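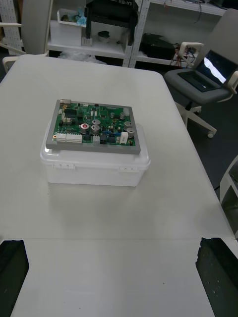
I look after a two-arm cell that handles wiring on circuit boards, and my opinion is that most of the hours people put into the arms should go into whatever the board sits on.

When a connector misses its header, the first guess is always the arm. Somebody opens the laptop and starts editing waypoints. I did this for most of June last year. Then Mei Boateng came over, put one finger on the board tray and pushed. It slid. I had been correcting the robot for a part that was somewhere else every time.

Her rule, and now mine, is to check things from the table up. Table, box, tray, board, then fingers, then cables, and code last.
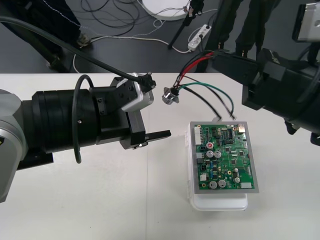 Wires are the other half of it. A gripper can hold a bundle well and still have no idea where the far end is. Grip it 2 cm further back and the tip hangs somewhere new. I would sooner spend an afternoon on how the bundle is presented to the fingers than a week on software that tries to guess.

Jalen Oyelaran disagrees with me. He says a good enough camera setup makes a fixed board pointless, and for his work at Muleo he may be right. But he has 60 boards of the same kind and I get a different one every few weeks - so I keep a strip of tape on the table, and I check it before I switch anything on.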